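Hanging a heavy door on an old, out-of-square frame

Posted in Doors and Joinery, 22/03/2019

Hello all, I hope somebody can put me right. We moved to Wurnport in the winter and I'm slowly working through the inside doors, which are lovely old heavy things that have all dropped. The one to the back bedroom catches at the top on the handle side and drifts open by itself, usually at night. I've tightened the screws on the Clumar hinges, but two of them just go round and round. Do I need to plane the door, or is there something gentler to try first? My budget is 200 pounds for the whole landing, so a joiner is out for now.
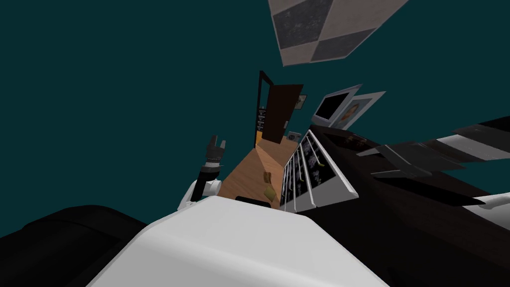

Imke Heitmann
Please leave the plane in the drawer for now! I did mine too early and had a draughty gap for years. Take out the two loose screws, glue a matchstick or a bit of dowel into each hole, leave it overnight and put the screws back (or use longer ones, if the frame has enough wood behind it). Mine lifted by more than 2 mm, and that was plenty. A chap at the Pultine market sold me the dowel, and I still have most of it, bless him.

Miloslav Kollár
Agree with Imke. For the drifting, the hinges are probably not in line. Pack the bottom one with thin card, a piece at a time, and try the door after each. Allow 30 minutes and have a friend hold the weight. If it squeaks afterwards, a little candle wax on the pin does nicely. 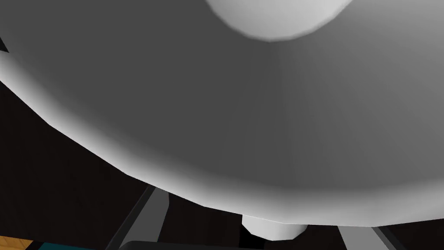
Rounded surface, seen from underneath

pete_l
mine does this too, only in wet weather. following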